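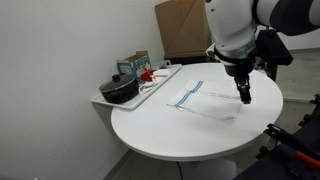

The towel with the blue double stripe, folded, on the round table.

25 June 2021

The swift weighed 46 grams this morning, before the first meal. Yesterday it was a little less and the day before it was less again, so I went to make my coffee in a good mood. I wrote the number on the paper on the refrigerator and also here, as the paper has already fallen down one time and went under the stove.

I want to write down more than the weights, for next year I will have forgotten all. So I start with today and I will put in the older things where they belong.

First meal at six. It still does not open the beak by itself. I had imagined a young bird as in the children's books, with the mouth wide open and shouting. A swift is different from this. It sits flat like a small dark shoe and looks at the wall, and I must open the beak very carefully from the side with the nail of my finger and put the cricket far back. If I put it too near the front, it shakes the head and the cricket flies on my sleeve. In the first two days I wore many crickets. Now I hold the bird in the left hand, with the wings closed and my fingers never touching the feathers more than they must, and the food goes in with the soft tweezers. The feathers must stay perfect. Ruba Nassar has said this to me so many times on the telephone that I hear her voice when I am washing my hands.

Ruba is at the bird station in Erbridge. They are full there, and she asked me if I could keep this one until there is a place. I took the course with her last October, two afternoons in a cold room with a slide projector, and I thought then that I would perhaps clean boxes for them. And now I am getting up at half past five for a bird.

It was found under the old savings bank in Tistusholm, where the swifts have their nests under the roof tiles. When it is so hot under the tiles the young ones come to the edge for air, and some of them fall. A woman from the flower shop brought it in a salad bowl. She had given it nothing to eat and no water, and Ruba said she could kiss her for that. Most people want to help at once with bread or milk.

Meals today at six, seven, eight, nine and then every hour, with a longer pause at two when I had to go to Dabbas for food. Dabbas is the pet shop by the station, where the man behind the counter always believes I have a lizard. I do not correct him anymore. He asked how the lizard is growing and I said it is growing well. I bought the frozen crickets, the medium size, a bag of 800, which will not last so long as it sounds. He tried again to sell me the mealworms from Clekik at a low price. They are forbidden for swifts, all mealworms are, and cat food and minced meat too. The feathers grow badly from it and break, and one sees it only later, when it is too late to repair. I wrote NO MEALWORMS on my own hand before I went in, as I am weak when something is cheap.

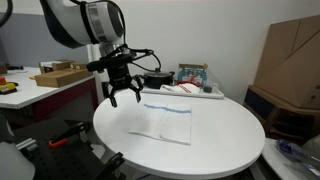

On the way back the bus 133 stood still for a long time at the bridge and I held the bag of crickets under my jacket, then outside of my jacket, then under the seat in the shade. They must not thaw and freeze again. When I came home they were still hard, so I divided them in portions and put them in the freezer behind the peas. For each meal I take out a few, let them become soft in a cup, and warm them a little between my hands. Cold food is bad for it. I remove the back legs with the spikes. This I find unpleasant and I listen to the radio while I do it.

At three it took seven crickets and two wax moths, and I could feel it swallow. The wax moths are the thing it likes the best, if one can say that a swift likes something. When there is a wax moth, the eyes go a little rounder. Khải Từ laughed at me when I said this to him. He came by at four to bring back my ladder and stayed to see one meal from the doorway. I do not let visitors nearer than that and they must not talk to it. He held the door so it would not make noise and after the meal he said, very quietly, that it has the face of a tired owl. This is true! The forehead is flat and the eyes sit deep, as if it has worked at night.

He asked if it has a name. It has none. Ruba told us in the course to leave the names away, and I thought then that it was a cold rule, and now I find it is quite a help. I say "the swift" or I say "you."

The wings are the thing I look at the most. They cross over the tail now, the left and the right one, and there are still small pale sheaths at the root of the long feathers. When the sheaths are gone and the wings reach far enough behind the tail, then it is near. In the last days it should eat less and become a little lighter, and I must not be afraid of this. I know already that I will be afraid. It does push-ups also - this is the real word Ruba uses. It presses the tips of the wings on the floor of the box and lifts the body up, holds it, and goes down again. Today I saw it do this after the noon meal and again at five. In the beginning it could not hold itself at all.

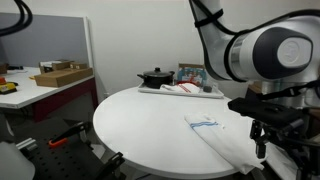 The box I changed again this evening, and I think now it is right. It is a normal cardboard box with high sides, with air holes low down, and the top covered so it is dim but never completely dark. No cage, never a cage, the bars destroy the feathers in one hour. On the floor I had kitchen paper only, but it slips, and a swift cannot stand as other birds stand, it needs something to hold with the claws. A dish towel is better. I use a smooth one, such as the white one with the two blue stripes, folded loosely along its length so there is a soft edge where the bird can hang. Over it comes one sheet of kitchen paper which I change after every meal. The towel must have no loops, as on a bath towel, where a claw gets caught. I looked over the hem too and cut away what was hanging.

It hung itself up on the edge of the fold at once and went to sleep with the head in the corner. Before, it was always crawling around the walls to look for a place. I have three towels of the smooth kind, so one can be in the box, one in the wash and one ready. I wash without perfume and without softener. My sister gave me a very good softener in the spring and it must now wait until August.

I telephoned with Ruba at seven. She wanted the weight from the morning and the color of the droppings, and I had both written down, so she was content. She has a place free perhaps next week, perhaps not. She asked whether I would prefer to give it away or to keep it until the release. I said whatever is best for the bird. Then I was a little ashamed, for I had wanted to say that I want to keep it. She said there is one thing to think of, a swift does better when there is another swift in the box, and she has one of nearly the same age. So it could also be that I get a second one. Double crickets! I must make room behind the peas.

I asked her how far it will have to fly. She said it is more than 4000 miles to where they spend the winter, and it goes alone, without parents, and will perhaps not land anywhere for two years. I looked over at the box while she talked. One does not throw it in the air, this is an old story and many die of it. One stands on an open field with short grass, holds the flat hand up high, and waits. It will tremble to warm the muscles and then it goes or it does not go. If it does not go, one takes it home and feeds it. I have been thinking of the football field behind the school. I went there after the call to look, and the grass is cut, but they have put up the nets for the summer games. I will ask when the nets are taken down.

The wild ones were over the street at nine, very low and screaming, around the corner of the house and back again. I had the window open a hand wide, and in the box it became completely still and then I heard the feet on the cardboard. It was at the side nearest to the window, with the head up.

Last meal at ten, five crickets, one wax moth, a drop of water on the side of the beak. One cricket came back. I gave it again and it stayed.

For tomorrow: clean tweezers with boiling water. Buy kitchen paper, the white without print. Call Ruba about the second box, if it must be bigger. Find tape for the paper on the refrigerator.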